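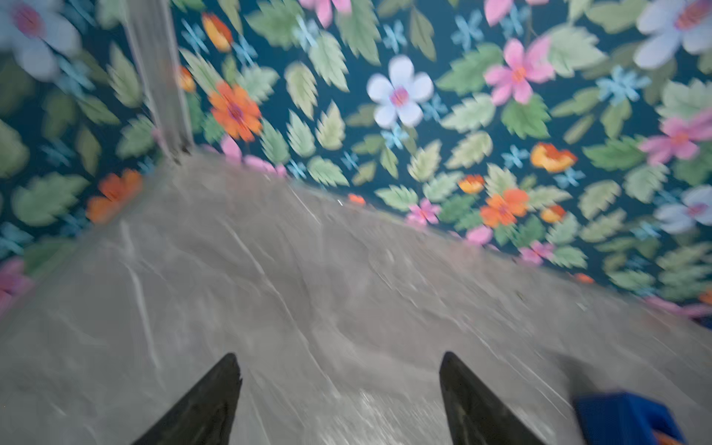 The Bubble Wrap Years

I have been meaning to mail a birthday parcel since March. The birthday was in March, so you see how it's going.

It's for Brigitta Eberhard, who moved 814 miles away and has since sent me two parcels, both early, both wrapped like something from a museum shop. Mine tend to arrive looking chewed. Last year's mug came in four pieces, and she wrote back to thank me for the mosaic.

So this time I got out the good supplies and cleared a whole evening.

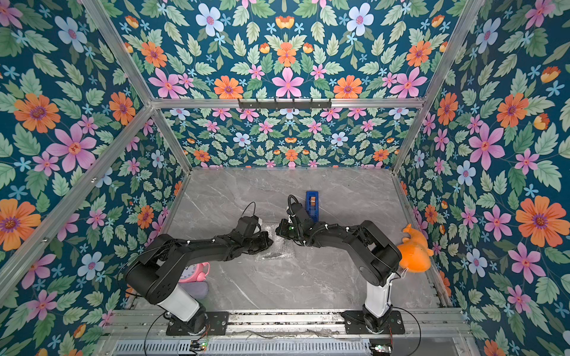

3 min read

Bubble wrap, tape dispenser, orange plush sea creature. I say sea creature because Dimas says fish, I lean dolphin, and the tail could go either way. The pink alarm clock is there too, and I'm still deciding whether it gets packed. Do you wrap a clock for someone who is never late? It might read as a cry for help.

I have opinions about bubble wrap now. Once it's been crumpled it never lies flat again, and you end up pinning down one corner with your elbow while hunting for the end of the tape with a fingernail. Dimas claims he can wrap anything in about 19 seconds. I have seen his work. It's mostly tape.

The box is still upstairs, full of Christmas lights.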